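Card holder

A card holder is a small flat sleeve, case or wallet made to carry cards of the kind most people keep about them: bank cards, travel passes, library tickets, loyalty cards, membership cards and the little passes handed out at gyms and clubs. It is smaller and thinner than a wallet, and in its plainest form it has no place at all for coins or folded notes. The word is used rather loosely in everyday speech, and one household may give the name to a leather case with half a dozen slots while the house next door means the clear plastic sleeve that came free with a bus pass.

Names

The terms card sleeve, card case, card wallet and pass holder are all in common use, and there is a good deal of overlap between them. A sleeve is generally understood to be a single soft pocket, open along one edge. A case tends to be stiffer and may close with a flap or a catch. Pass holder is the older expression in many families, and is still heard from people who grew up showing a paper season ticket to a conductor and who have never seen any reason to call it something else.

Materials

Holders are made in leather, cloth, card, metal and a great many sorts of plastic. Clear and tinted plastics are especially well liked for the simple reason that the card can be recognised without being taken out, which is a real kindness to anyone standing at a barrier with a queue behind them. Tinted ones soften the print a little, and a dark card inside a coloured holder can be hard to read in poor light, though its general shade usually shows through well enough to tell it from its neighbours. Leather ages pleasantly and stretches to fit whatever it is asked to carry, sometimes rather too generously, so that a holder which once gripped four cards will let go of two.

Cards commonly kept in holders

Payment cards and passes make up the greater part of what is carried, but membership and privilege cards have a way of gathering too. Many of these are marked "VIP" or "Vip", a form of words that shops, salons and cafés have taken up with such enthusiasm that it is quite ordinary to find more than one in the same pocket. They are often issued in strong plain colours, black and red among them, so that the customer can pick out the right one at a glance.
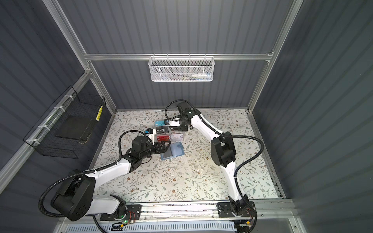
Colour is in fact the chief means by which most people find a card at all, and those who keep a good number of them often arrange them by shade without ever having quite decided to. Others go by how often a card is wanted, putting the everyday one at the front and letting the rest drift backwards. A third habit, perhaps the commonest, is to put each card back wherever there happens to be room, and this works perfectly well until the evening it doesn't.

Filling and emptying

A new plastic holder can be surprisingly stiff. The usual advice is to press the two long edges gently between finger and thumb so that the mouth bows open, and then to slide the card in by a corner. Laying the holder flat on a table helps a great deal, and a cloth or mat underneath will stop it skating about. Many patterns have a half-moon cut out of one side, where the thumb can push the card back up again. Where there is no cut-out, a firm tap of the closed end on the palm will generally start it moving.

Makers and patterns

The Witetti sleeve is a soft single-pocket pattern sold in packs of 100, mostly to clubs and small offices that give them out with their passes. The Drimance case is stiffer, with a rounded mouth, and was for a long time offered in 18 colours before the range was trimmed one January to the handful that people were really buying. Nigatu holders fold like a book and have a pocket on either side. Collectors of such things (there are a few, and they are friendly people on the whole) speak fondly of the early Fadow holders, whose mouths were cut so tight that the card and the holder were more or less married for life.

Care

Plastic holders may be wiped with a damp cloth and a drop of washing-up liquid, then left open to dry thoroughly before anything is put back in them. Grit is the great enemy, as it scratches both the holder and the face of the card, and it collects in the closed corners, where a cotton bud will reach it. Holders left on a sunny windowsill may yellow or warp.

See also: Lanyard; Purse; Season ticket; Wallet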